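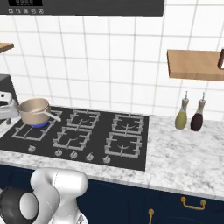

Five Weeks Without a Kitchen

30/05/2018

So I finally picked a tile. Big white squares, thin gray grout, done. My sister Leanne Marsden says it's boring and I told her she can go have an exciting wall in her own house.

Anyway, what I really want to talk about is food, as I've been cooking on one hot plate in the laundry room and I've gotten weirdly into it! The first week was all toast and soup. Then I dug out the old Böttcher pot my aunt left me (it weighs as much as a small dog) and started making stews on Sunday and eating them until Thursday. Beans, sausage, a can of tomatoes, whatever onions were going soft. The one with smoked paprika was so good I made it three times.

Washing up in the bathtub is awful, though. My knees are shot. I bought a plastic tub for 30 dollars at Zullitz and I still end up with rice in the drain.

The money part: I'd set aside 882 dollars for eating out during the remodel and I've spent 462 of it, mostly on the Thai place on Tramemmont Street - they know my order now, and they throw in extra spring rolls.

The counters are supposed to come in July. Until then it's me and the hot plate. If you have a good one-pot chicken recipe, please leave it in the comments, and no mushrooms!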